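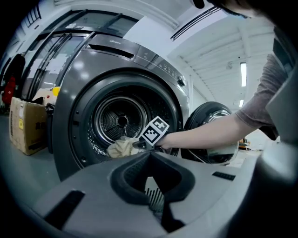 The Draveck is the second dryer I have had in Ciltdale and the better of the two. The round door swings out to the right and opens wide, and the control knob sits at the far end of the panel. Sheets still tangle.

A light basket helps — mine holds almost a full load. 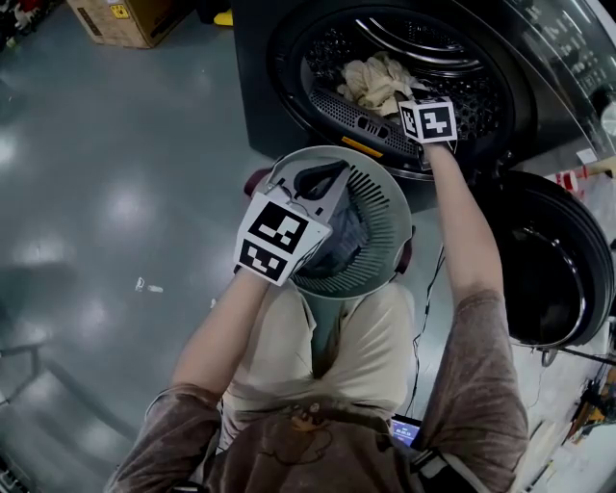 Unloading with the basket held close

The drum wall is dimpled and has not snagged anything since May. I wipe the grille at the front every 2 loads. 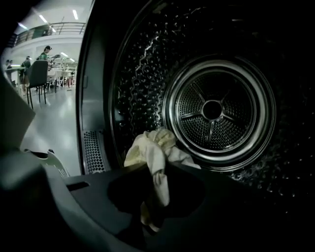

Verdict

Solid and easy to empty. The manual is poor.

Oluf Þorgeirsson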